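How to plan a two-arm bench trial without upsetting the people who do the job now

If your workplace is like ours, the bench arrives before anyone has asked the packing staff what they think of it. I have helped set up a few of these, the last one at Rirbridge, where small vials get sorted into trays by hand. I'm not against the arms. I am against the way they get brought in. These steps are what I'd do next time.

Step 1. Write down the job as it's done today

Stand beside the person doing it for a full shift. Don't use the procedure sheet, it's always out of date. Ours said "place vials in tray". It left out checking the cap, turning the label to the front and setting aside anything with a colour that looks off. The checking is the skilled part, and it was missing from the Mideo quote altogether.

Step 2. Ask what the number means

We were promised 1000 vials a shift. Ask whether that includes stoppages, refills and somebody picking up the ones that roll. Our hand count for the same shift was 1476, on an ordinary day with a proper lunch break. The salesperson's answer was that the arms don't get tired. Fair enough, but the person clearing the jams does.

Step 3. Start with a small tray

Keep the first layout plain. One tray, a handful of vials, and an arm on each side of the table with both grippers able to reach the middle. Mix the colours early on, as a tray of identical vials will tell you very little about a real order.

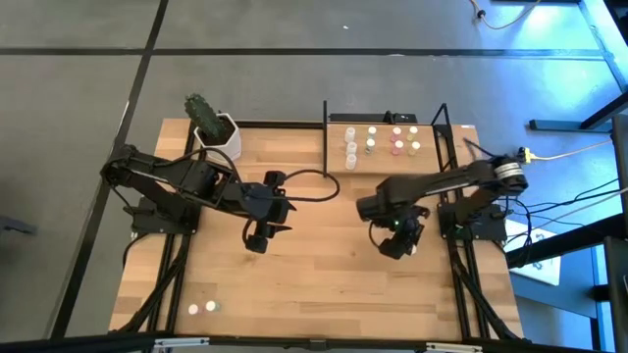
Step 4. Sort out the cables and the floor

Walk the route your staff take to the bench, then walk it again carrying a full carton. Anything trailing across that path gets moved or covered before the first run. Check the slack on the arms as well, with each one at full stretch. Put this on the same checklist as the software, or it will be left to whoever trips first.

Step 5. Decide who minds it

Every bench needs a minder. Name the role, put it in the roster and pay for it. At Rirbridge it was handed to the packers on top of their usual work, and they were told it would "free up their time". Two of them spent most afternoons resetting the thing. If minding is a new skill, it belongs in the pay grade. Get that in writing before the trial starts – afterwards is too late.

Step 6. Run 80 trays and log every touch

Each time a person steps in, make a mark and note the reason. A dropped vial counts, and so does a nudge to straighten the tray. Let the packers keep the log, and don't let the supplier tidy it up.

Step 7. Show the log to everyone

Put it on the lunchroom wall, bad days included. If the arms are worth keeping, the marks will thin out over the weeks. If they don't, send the bench back and spend the money on better stools.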